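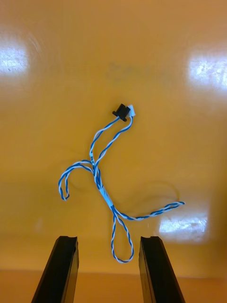 How do you keep short cables from turning into one big knot in the drawer? Wrap each one in a loose loop, put a soft tie on it and give it its own little bag.

I've been working through my cable drawer since March and I'm finally down to the twisted pairs, the blue-and-white kind with the tiny plastic connectors (my favorites, they look like candy!). I bought 14 small zip bags from Pulness and have 6 left – so there's hope. Next up, the charger box, and I'm dreading it.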